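Changes to the Staff Restaurant and Catering Service at Lostanden

28 July 2019
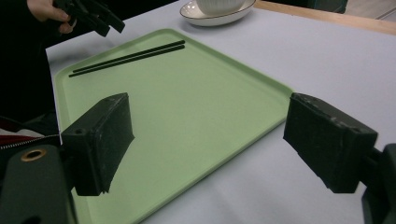

Following the review carried out in June, the Facilities Office wishes to inform all staff, visiting researchers and tenants of the Lostanden site of the arrangements that will apply to catering from the start of the autumn term. The present contract with Vanidov comes to an end at the close of the summer period, and the service will pass to Erraji, which already runs the restaurant at our northern site.

The restaurant on the ground floor of the main building serves up to 800 lunches on a full working day. It was designed for a much smaller number, and the queues between noon and one o'clock have been the subject of many comments over the past two years. A total of 143 written replies were received during the review. Most of them dealt with waiting times, the choice of hot meals without meat, and the early closing of the coffee counter. A smaller number raised the matter of noise in the lower dining room, which is being looked at separately by the Estates team.

Opening hours

The restaurant will open for breakfast from 7.30 to 9.30 and for lunch from 11.30 to 14.15. The coffee counter will remain open until 16.30, an hour later than at present. During the closed weeks at the end of the year only the coffee counter will operate. Departments holding events in those weeks should order food in advance through the usual form.

Prices and payment

The price of the daily set meal will not change before the end of the financial year. Prices for salads will in future be set by plate size and no longer by weight. Payment may be made by staff card or bank card at all tills. Cash will be accepted at the till nearest the main entrance only.

Credit held on existing staff cards will be carried over in full. Members of staff who leave before the new contract begins may reclaim any remaining sum from the Finance Office on presentation of the card. Visitors' cards issued by Vanidov will cease to work on the last day of the old contract and should be handed in at reception.

Trays and crockery

The number of trays and plates that go missing from the restaurant each year remains a cause for concern. Staff are reminded that crockery may be taken to offices and meeting rooms, provided that it is brought back the same day. Collection trolleys will be placed beside the lifts on the second and fourth floors and emptied each afternoon. Items found in kitchenettes after that time will be returned to the restaurant without further notice.

Disposable cups will no longer be supplied free of charge. A lidded cup may be bought at the coffee counter, and those who bring their own will pay a lower price for hot drinks. The Vurkix vending machines in the east corridor are not part of the catering contract and will continue as before. Faults should be reported using the telephone number on the front of each machine.

Building works

The serving area will be closed for 12 working days while a second counter is put in and the floor is relaid. A reduced menu of soup, sandwiches and one hot dish will be served from the lower dining room during this time. The terrace doors will be kept locked while the floor is being laid, and the terrace may be reached by way of the garden path. Seating in the lower dining room is limited to 47 places, and departments able to stagger their lunch breaks are asked to do so.

Special diets

Full lists of ingredients will be displayed at each counter. Members of staff with a serious food allergy are asked to make themselves known to the kitchen manager before the new service begins, even if they have given this information to the present supplier, as personal details will not be passed from one company to the other.

Further information

Questions about the new arrangements should be addressed to Seraina Danzer in the Facilities Office. The full report of the review may be consulted at the main reception desk during office hours.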